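Taking the hard drive out of an old tower

Stitix
21 April 2019
I have an old black tower that won't start. I only want the hard drive out of it before recycling. Do I have to pull the power supply first? 339 views

Foltunus
Just buy an adapter. They're cheap.

Onyshchenko
No, leave the power supply where it is. Unplug the tower, lay it on its side and take off the side panel. Take a photo of the cables if you might want it back together.

The drive sits in the perforated metal cage. Unplug its power and data cables by the plugs – don't pull on the wires.
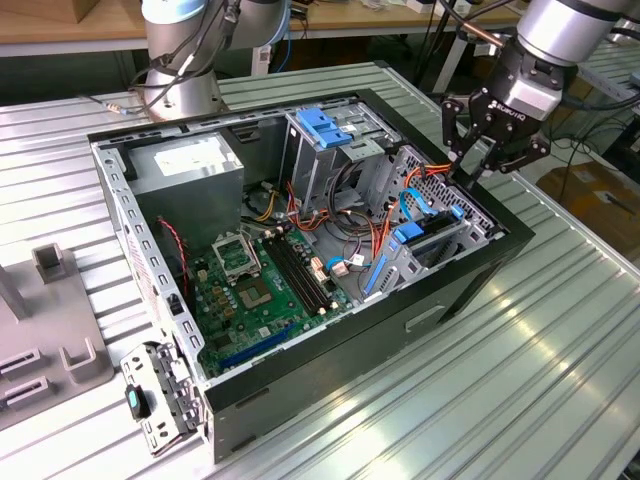
If your cage has a blue plastic latch, press that and slide the drive out. Some cases use screws instead, 2 on each side. Mine had both and I missed the screws on the far side at first.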